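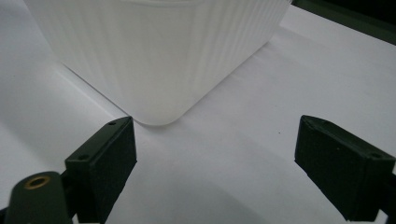
Fatima Shezi has the pads off before I've got my coat off. She keeps a hex key in her shirt pocket and doesn't look for it.

"People ask about the software," she says. "I spend my day on screws."

She looks after the hand-held grippers at Jollham, where the tool is used to teach a sorting arm how to pick up tubs, trays and bottles. The pitch from the supplier, Gikura, was that anyone could set one up in minutes. I put this to her.

"Minutes, sure, if you don't care whether the fingers meet." Her own set-up takes closer to an hour. She closes the fingers on a strip of paper and pulls. If it slides out at one end, the pads aren't parallel and she loosens the finger and starts over. There are four screws to check and she does them in the same order every time. Threadlocker goes on last, and sparingly, after a bad week in May when she had to drill one out.

Is it worth it? The brochure claims a pad will last a season. Shezi laughs at that. "Whose season? I change them after six shifts. Once the face goes shiny they skate on smooth plastic and you're recording somebody's mistake."

Her colleague Itzel Mendoza, who runs the arm itself, is kinder about the gear but not by much. She wants the finger spacing on the hand tool to match the arm's exactly, and says it drifts. "We did over 100 picks on a round-cornered tub and the arm kept coming in wide. I blamed the arm. Fatima put a gauge on the hand tool and it was the hand tool."

They don't agree on the fix. Mendoza would like a stop machined into the slide. Shezi thinks a stop will just wear like everything else, and would sooner have a spare tool sitting ready on the shelf. The budget so far has covered neither.

I asked whether the sorting arm will save anyone any work. Shezi was wiping down the slide with a dry cloth and took a while to answer.

"It hasn't saved me any," she said. "Ask Itzel."

Mendoza said to ask again when the new pads come in.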